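Arm keeps dropping soft items in the kitchen sorting task
Asked by Sumeya Sisay, 29 Jun 2018

Our club is doing the kitchen task for the Ivdale student challenge in August. The arm has to pick up toy food and put each piece in the right dish. Hard pieces are fine. The plush ketchup bottle slips out most of the time, and the banana is not much better. Grip force is set to 40 on all items. Should I go higher?

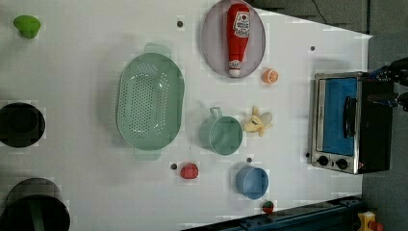

We have 118 recorded runs so far and I would like to keep them if possible.

2 answers

Pellow
Don't use one force for everything. Soft stuff squashes, so the fingers think they have closed on it and stop early. Set the close position by item and let the force limit be a backup. Also pick the bottle up across the middle — not by the cap. Keep your old runs but tag them so you can leave them out later.

hamdy_r
we had the same thing, just put it at 100 and it worked ok. might be bad for the motors idk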